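Home | Forums | Food & Drink | New posts | Log in

Thread: Has takeout coffee packaging gotten worse or have I gotten old

erlow_commuter
23 Feb 2021
Bought two coffees from Benmoussa on the corner and carried them 12 blocks in the cardboard tray. One arrived. The other one is in my glove. When did these trays turn into egg cartons with ambition?

rizwan_m
They were always egg cartons. Same pulp, bigger holes. My complaint is the rim, it gets fuzzy and crumbles if you look at it with any firmness.

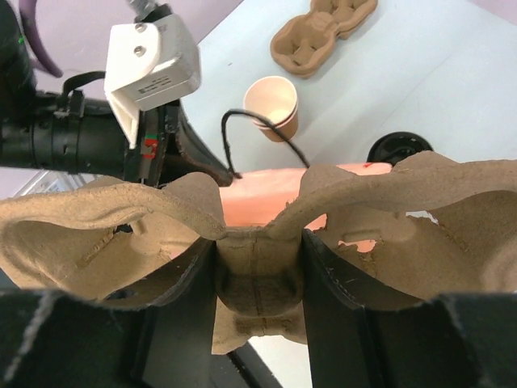

Pulp carrier, up close. Note the fraying on the right pocket.

drotasik
Disagree. I ran a cafe counter for years and we went through 900 of those trays a month. Complaints about trays: hardly any. Complaints about lids: every single morning. Press the lid down all the way around before you leave the store and your glove stays dry.

erlow_commuter
So it's my fault.

drotasik
I didn't say that. I did think it.

naltis_fan
Lids are half of it. The other half is color, and I will die on this hill. A black lid on a brown paper cup, like the one here, looks great and shows you nothing when coffee is pooling on top. White lids tattle.

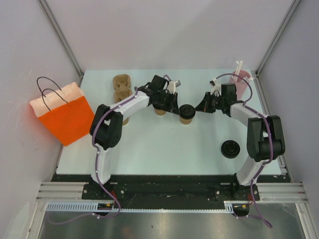
rizwan_m
Sleeves are the real scam anyway. Naltis charged me extra for one in December, as though holding the drink were a premium feature. Brown cup, black lid, same as the one standing in the middle of that table, and too hot to hold for two blocks. I put it in a sock. The sock was free.

naltis_fan
A clean sock?

rizwan_m
It was December. Leave me alone.

drotasik
Bring a thermos, both of you.

Contact us | Copyright Erlow Forums | Back to top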